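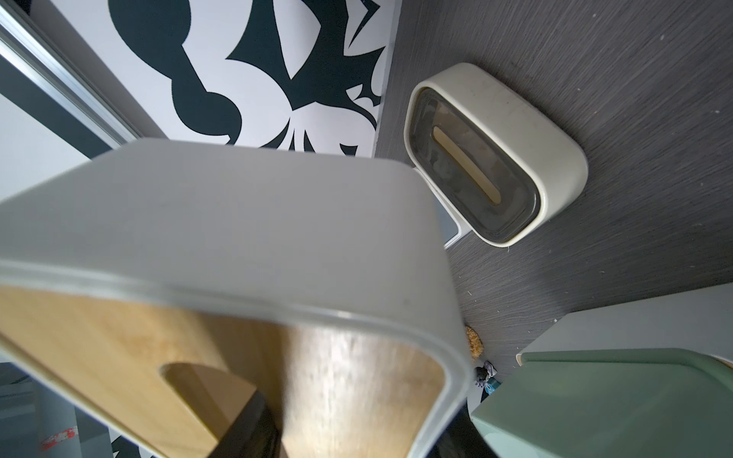 Custus Press Vest Cover and Side Pouches, Navy

Home Shop Covers & Carriers Bags Repairs Contact

Search products... Go

Price: $200 for the cover with both side pouches, GST included. Plates not included, and not sold by me at all.

I started making these for reporters and aid drivers heading into places where there's shelling, and I still make them for pretty much the same crowd. Most people come to me with a plate carrier already sorted, usually one their newsroom or charity has handed them, and the trouble is it's green or tan or has webbing all over the front. You don't want to be standing at a checkpoint looking like one side or the other! So the Custus is a plain navy cover that goes over the top of the carrier you've got. No camo, no loops across the chest, nothing shiny.

The outer is 500 denier nylon. I did try a heavier cloth on the first lot and it was like wearing a tent, so I went back. The lining is a soft mesh at the back and sides (you'll be glad of it in summer, and in the back of a van in any season). All the seams that take a load are double stitched with a bar tack at each end, and I do those last, with a cup of tea, when I'm not in a hurry.

What comes with it

Front and back cover, joined at the shoulders with wide hook-and-loop. Two side pouches from the Liao set, left and right. One big PRESS panel for the front and one for the back, white letters on navy. One small panel for the shoulder where I can print your blood group if you tell me at checkout. A drawstring bag to keep the lot in.

The panels peel off. Some people want them on all day and some have been told by their security adviser to cover up in certain spots, and that's between you and them. I'd just ask you not to put a PRESS panel on if you aren't press. If you're driving aid or doing medical work, write to me and I'll make you a blank set or one with your group's name on it.

About those pouches

The left one opens flat on a zip and has elastic inside for a tourniquet, dressings and gloves. It comes empty. I get asked every week to fill them and I don't, sorry, as I'm not a medic and I'd want you to buy that gear from somebody who is. The right one is just a good deep pocket. It takes a notebook, a power bank, a snack, and a phone in a chunky case if you push a bit. Both pull off with one hand.

Will it fit?

If your plates are the usual medium or large shape, yes. Soft armour panels are more of a mixed bag, so measure across the widest part and down from the collar, then send me the numbers before you order. Extra long sides are $12 more and add a week. I've now sent out nearly 200 covers, and the returns I get are almost always people who guessed. Please don't guess!

It is only a cover. It won't stop anything by itself and it won't make a poor plate any better. Check the date on your armour and look it over for cracks before every trip.

The rain version

Same pattern, coated cloth, called the Zundale. It's noisier when you move (radio people hate it, fair enough) and it's hotter, but for mud and sleet it's the one I'd pick. I cut those in small batches and the next batch is due in April. Email me if you want your name on the list. No deposit needed.

Washing

Take the panels off, close all the hook-and-loop, cool hand wash, mild soap, hang it in the shade. No dryer. If it's come back with dust ground into it, brush it off dry first or you'll make paste.

Orders and postage

Everything is sewn and posted from my workroom in Hadwood. Parcels go out on Monday, so orders in by Sunday lunch will make that run if the size is on the shelf. I can post overseas, but I can't promise how long customs will sit on it, and a few countries treat even an empty cover as military goods. Have a look at the rules where you're headed, and where you're changing planes too.

Repairs on anything with my label are free apart from return postage. Pop a note in with it saying what went wrong, and give it a wash first, please.

Colour: navy (black by request, same price)
Availability: medium and large in stock, small made to order

Contact | Postage & returns | © Custus, Hadwood | Back to top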